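Getting paid to play, in cereal and parking

Four years of college swimming, and the man across from me says the most valuable thing he was ever handed was a parking pass. He asked that I leave his name out, along with the school's. He still hopes to coach in the conference.

He swam before athletes could sell their name, image and likeness, and he came back last April as an unpaid helper on deck. I had expected him to cheer the new rules. He didn't.

"People keep telling me the athletes finally won," he said. "Which athletes? Go ask the distance group what they won."
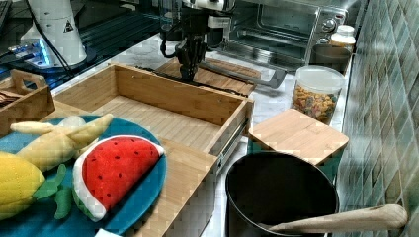 His old team's deals, as he tells it, came mostly through an agency called Rolano. It signed 11 swimmers and promised each of them up to $200 a month for posts. Most of the pay came as product. He remembers a teammate's brother at another school who got paid in breakfast food, and he says you could fill a clear canister with orange, yellow, red and green cereal, snap on the white lid and have the better part of a week's wages. "He had to report it, too," he said. "There was a form."

I asked whether that beats nothing, which was the old arrangement. He shrugged. The old arrangement at least didn't ask you to film yourself after a 5 a.m. practice, he said.

The football side is different money. A donor group named Faltach pays players there, and its website talks a lot about community. I couldn't find a word on it about how the amounts are set. He couldn't tell me either.

"They say it's the market," he said. "Fine – then show me the prices."
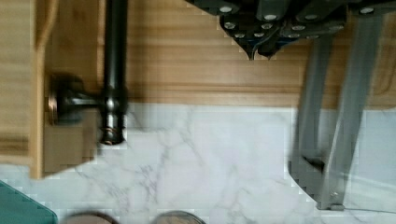
Do the schools check these contracts before a teenager signs one?

They are supposed to look them over, he said, but at his school that meant one compliance officer with a stack of 100 and a checklist of 10 items. None of the items asked if the deal was any good for the athlete.

He would rather see plain salaries, taxed and public. I'm not sure the swimmers would come out ahead under that system, and when I said so he took a while to answer.

"Maybe they'd cut us," he said. "They might do that anyway."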